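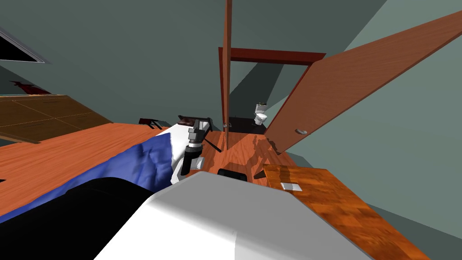 House Manners for Machines

Before a robot is allowed to tidy a bedroom in a real home, somebody has to decide what counts as good behavior in one. It sounds like an easy job until you sit down and try to write it out, and then you find yourself, as the people at Cloutier did, arguing for most of an afternoon about whether a machine should be permitted to touch a pillow.

Cloutier is a small outfit that tests household robots in simulated rooms, and for the past couple of years it has been putting together a set of working rules called the Kalitcombe Practice. The name comes from the first simulated house the team ever built, a rambling place with far too many doors. The rules have outgrown the house by now. The current edition runs to 81 rules, trimmed down (with a good deal of grumbling, I'm told) from 109, and I spent a very pleasant week reading all of them with a pot of coffee at my elbow.

I had expected something dry. What I got reads more like the advice a kind aunt might give to a new housekeeper. Don't reach across a bed when you can go around it. Stop at a doorway before you go through, even when the door is standing wide open. Treat a bathroom as occupied until you have good reason to think otherwise. If there is paper on a table, leave the paper alone, however much it looks like trash, for it may be the one thing in the house its owner would be sorry to lose.

That last rule has a story behind it. In an early round of trials at Stinow, a lab that shares its results with Cloutier, the cleaning routine had been told to clear flat surfaces, and clear them it did, grocery lists and birthday cards and all. Everything was simulated, so no real card was harmed! But it made the team think hard about the difference between a mess and a belonging, and the rule went into the next draft.

Soft things

Bedding takes up a whole chapter, and I think it's the best one. Hard objects are fairly polite, as far as a robot is concerned. A mug has a handle and keeps its shape. A blanket has no shape worth mentioning, and a bunched-up blanket has a new one every time it moves, so the rules ask for a great deal of patience here. The gripper should wait above the bed, open, before it comes down. It should take hold of a fold near the side it came from, lift a little, and pause. If the pull comes back stronger than expected, it should let go at once, because there may be a sleeping cat in there, or a foot.

The pause annoys engineers, who like things brisk. Custell, which makes control software and was one of the first firms to test against the Practice, asked for it to be dropped. After running 4,000 simulated bed-making attempts with the pause and the same number without it, Custell withdrew the request and now uses a slightly longer pause than the one in the rules.

Doors, floors and the space around them

Doors get 13 rules of their own, the most of any single item in the house. A robot with its arm held out takes up a surprising amount of room, and the authors want the arm tucked in before any turn is made near an open door. They also want the floor checked again after every turn. Small dark things on a shiny floor are easy to lose track of, especially where shadows fall, and a robot that looked once when it came in has no business trusting that look five minutes later.

There is a nice section, too, on the machine's own body. A robot's view of a room is often partly filled by its own panels and arm, and the rules say plainly that whatever is hidden behind them must be treated as unknown. I found myself thinking about this while carrying a laundry hamper down my own stairs.

What a simulated room can't settle

The authors are modest about all this, which I liked. A simulated blanket falls the way someone's math says it should, and a simulated door never swells in damp weather. So the Practice sets passing in simulation as the price of admission only. Up to half of the rules must be shown again on real furniture, depending on the kind of robot, and that list was still being argued over in January when I first wrote to ask for a copy.

The edition I read is marked 09/04/2019, and it has wide margins, which the introduction invites readers to fill up and mail back. Mine has a note beside the pillow rule. After all that arguing, they settled on this: the robot may move a pillow, provided it puts it back.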